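4.2 Bed-making in shared rooms

Households in the Paltier survey reported 658 bed changes, of which 611 were done by one person working alone. Most began at a corner of the mattress and worked outwards.

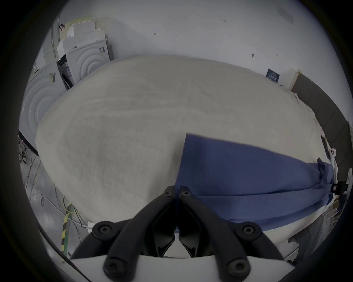

Figure 3. Blue cloth lying over part of a grey mattress, bunched at one end.

Cloth gathered at one end was the most common intermediate state — it was noted in 21 of the homes visited. Two households folded the sheet lengthways first and opened it across the bed. We return to fitted sheets in Section 5.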